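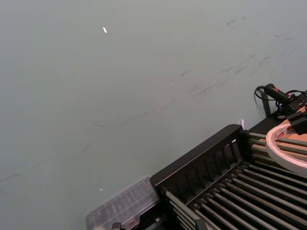

Wrist camera view: bench, rod rack, clear compartment box and tape roll.

Terkach Bench Recordings

Summary
Terkach is a set of 500 recordings made in the shared workshop at Stotlow during the building of a small robot arm. It is maintained by Retno Yusof and Hadiza Tamuno.

Contents
1,225 still images, taken from the recordings, are kept in the folder "stills". Labels are supplied for 40 recordings only.

Known limits
All views come from one bench. Small parts are not labelled.

Last revised
February 16, 2026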